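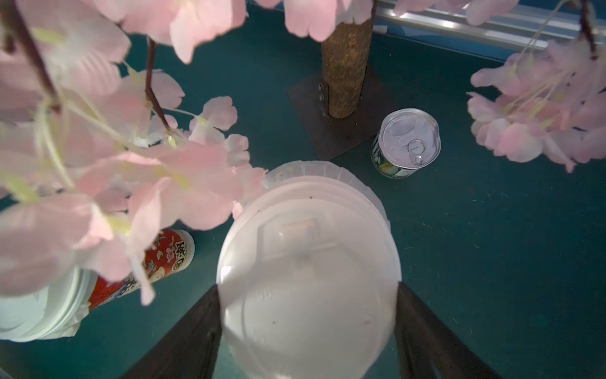
Figure 3. Wrist camera view with the white tub between the fingers. Blossoms hang close to the lens at upper left and partly cover the red container behind them.

Filed under: Robotics / Perception and Control / Papers

4.2 Handling near-field occluders in the wrist view

The planner described in Section 3 takes its obstacle map from the wrist camera alone. This works well on a bare table. It works less well when something thin and soft hangs between the camera and the objects, as the artificial cherry blossoms do in Figure 3. The blossoms are very close to the camera and out of focus, and an early version of our segmentation module merged them with whatever lay behind. In that version the red container came out as two separate objects with a pink object joining them, and the planner refused any path on that side of the workspace.

We changed two parts of the pipeline. First, the segmenter now assigns each region a blur score before it assigns a class. Regions with a high score are moved to a separate layer, which we call the curtain layer. Objects in the main layer that touch a curtain region are marked as incomplete, and their extent is filled in from the last 20 frames where the same object was seen with less cover. If no such frame exists, the visible part is kept and its hidden border is padded by 30 mm.

Second, the controller treats the two layers differently. Contact with the main layer is forbidden outside the grasp target. Contact with the curtain layer is allowed at reduced speed, up to a force limit of 5 N at the wrist. Petals and thin stems bend well below this limit. The trunk does not, so a rule is needed to keep it out of the curtain layer even when the arm is close to it and the bark texture goes soft. We use the base plate for this. Any vertical structure connected to a region on the table plane stays in the main layer whatever its blur score.

The lids gave us a different problem. Seen from almost straight above, a white lid has few features, and uneven light can split it into a bright part and a gray part. The tub in Figure 3 is a typical case, with a bright patch on the left side of the lid. We fit an ellipse to the outer rim and ignore edges inside it. The same fit is used for the can lid, where the embossed rings would otherwise give several circles at slightly different centers. For a tilted can the ellipse also supplies the lean angle passed to the grasp planner.

The changes were tested on 509 recorded approaches. All code runs inside the Clarkik scheduler, and no retraining of the base network was done. Blur scoring is computed on the same image pyramid as the segmenter, so it needs no extra pass. The remaining failures fall mostly into one group, in which a blossom cluster covers the far rim of the target and the ellipse is fitted to too short an arc. We did not try to solve this in the present work. A small sideways motion of the wrist before the final approach would probably be enough, and the planner already has a primitive for it.

Comments

Mathias Gisler
Does the blur score hold up if you change the aperture or swap the lens? We had something similar in Millet and had to retune it every time.

Séverine Leclerc
It needs a new threshold per lens. We set ours once in February and left it alone.

Margaux Sabatier
Is the 5 N limit measured after gravity compensation? I couldn't find it in Section 3 either.

Hervé Tanguy
Yes, after compensation. It should be in the text, thanks. I'll add it to the next version.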